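Home Storage & Everyday Objects

4.2 Jars on the shared table

Of the 269 objects in the Omska household set, the glass jars turned out to be our favourites! A jar is such a familiar thing, and yet it asks so much of the person using it — one hand to steady the glass, the other to deal with the lid, and some thought for whatever is inside. We wrote down 12 ways of opening and closing a jar during the Salem sessions, and we were delighted by how different they were from one another (Figure 3).

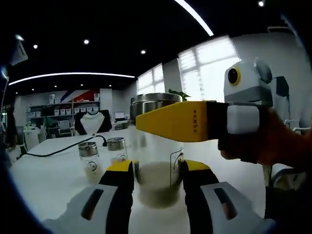 Figure 3. A clear glass jar with a wide metal lid, held at the front of a white table; two smaller jars with screw lids stand further back.

Lid width mattered more than we had expected. With a wide lid, people in the Sillano group tended to hold the glass low down and work from above, while narrow lids drew both hands up towards the rim. Labels had a lovely side effect too: many people turned a jar until its label faced them before setting it down, even when the task sheet said nothing about it. Wornus reported the same habit in a pantry study with 100 jars, and we would love to see it tested with tins and bottles. Section 4.3 takes up the question of where the lid goes once it is off.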